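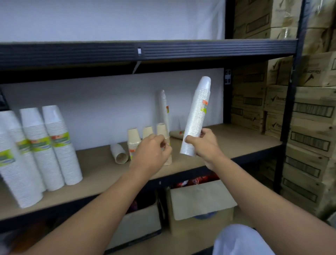 Disposable cup storage

Disposable cup storage is the keeping of unused single-use cups, mostly of paper, in the stockrooms of cafés, canteens, offices and small shops. The cups are light and clean when they arrive, but they take much space and their rims bend easily, so the way of placing them on a shelf has influence on how many can be used later.

Packing

Paper cups are sold nested, one inside the other, in a long stack which is called a sleeve. The sleeve is usually closed in clear plastic, often with a printed label around the middle. White cups have a bleached outer surface. Kraft cups are beige or light brown and are commonly chosen for hot drinks. Larger buyers receive the sleeves in corrugated boxes, and the supplier Wostow, for instance, packs 15 sleeves in one box.

Arrangement on the shelf

The usual practice is to give each kind of cup its own part of the shelf, with white cups on one side and kraft cups on the other. Sleeves stand upright in short rows, one row behind another. In small stockrooms the same board can also carry bottled drinks.
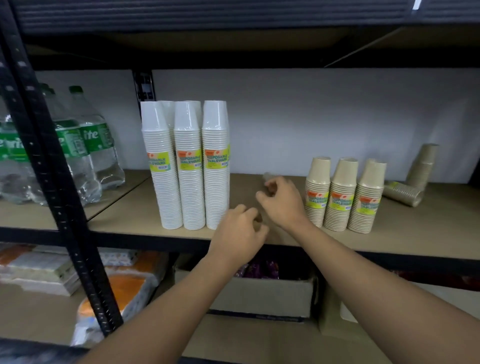
Iraklis Antoniadis disagrees with the separation by color, and in a letter to the trade bulletin Zekonska he wrote that size should come first: "A person who needs a small cup will open three wrong sleeves before he looks at the color." Many stockrooms use both rules together, color by side and size by row.

Upright sleeves are easy to lift out, but a tall one can fall when its neighbor is taken. Sleeves lying down are more stable, though they roll if nothing holds them at the side. A label turned to the front makes the stock easier to read, also in weak light.

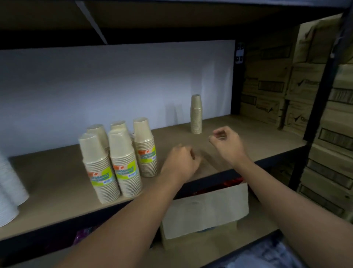

Rotation and opened sleeves

Older sleeves are kept at the front and used first. An opened sleeve should be folded closed at the end and finished before the next one is opened. Cups which have lost their wrapping collect dust on the inner side, and Vimala Bangera recommends in her stockroom notes to keep them rim down on a clean tray.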